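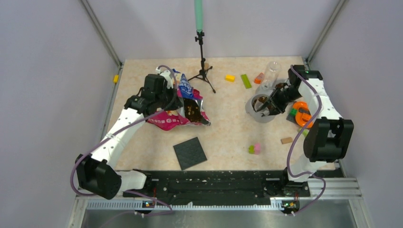 I've had the Galine two-arm bench kit since June, and I've used it nearly every working day to record demonstrations for a policy we're training to tidy a messy tabletop. It's the first piece of lab equipment in a long while that I've looked forward to switching on in the morning. So, a review!

**What I use it for**

One person drives both arms through a tidying job, the kit logs joint positions and video, and the result is one episode. I have 494 episodes on disk. After going back through them I kept 460 for training, and the rest were mostly me sneezing, changing my mind halfway, or forgetting which hand was which (harder than you'd think after lunch).

**The arms**

They're lovely to work with. The links are white and perforated, light enough that I don't flinch when a wrist swings past the wall, and the black grippers have a good solid bite. Both bases bolt to one long rail along the front, so the spacing between them stays put, and that matters a lot when you want episodes from week one to match episodes from week six.

Crumpled snack bags are my favorite test. A bag never sits the same way twice, it folds when you pinch it, and the silvery lining throws odd highlights at the camera. The left gripper takes hold of one with very little fuss. Rolls of tape are good fun too — you can drop the fingers into the middle of the roll or pinch it from outside, and I record plenty of both so the policy doesn't decide there's only one way to do it.

**The enclosure**

I didn't expect to have opinions about walls, but the pale lavender-gray is a great choice. Bright blocks stand out against it, and so does the speckled beige top. A clear bottle is still hard to see, as clear bottles are everywhere. I leave one in the mix on purpose, along with the little colored blocks, a tripod stand and whatever else is in the drawer. Orsolya Virág, who trains the models on our side, keeps asking for more clutter, and she's right. Our first batch was far too neat and the policy fell apart the moment two things touched.

**Recording software**

It comes with Triller, which is plain and quick. Start, stop, keep, throw away, add a note. I wish the note field were longer. The thing I like best is the replay: you can scrub through an episode and see both arms' joint traces lined up under the video, and a bad grasp shows up as a little hitch in the line. Anwara Siddiqui taught herself to spot them in an afternoon and now she's faster than me.

Export is less polished. My first big one stopped at episode 344 with a message that said only "write error." The disk was full, so fair enough, but it could have said so.

**Gripes**

- The purple cables loop out wide at the elbows and bases. They haven't snagged on anything yet, but I route my hands around them whenever I reset the table.
- The boards along the front strip have lights on them in a few colors, and the manual gives the meanings in a table on the second-to-last page. Print it and tape it up.
- Warm-up takes 10 minutes if you want the two arms to agree with each other. I skipped it once and had to redo the morning.
- Replacement finger pads are sold only in sets for both arms, and my right one wears out first.

**Would I buy it again?**

Yes, gladly. We tried a Szekeres single-arm unit before this and it was a sturdy machine, but so much of tidying is holding one thing while you move another. Two arms let me record the job the way I'd do it with my own hands, and the episodes look far more natural for it.

If you get one, vary the starting layout from the very first session. I'm still recording extra cluttered tables to balance out all those tidy ones from June.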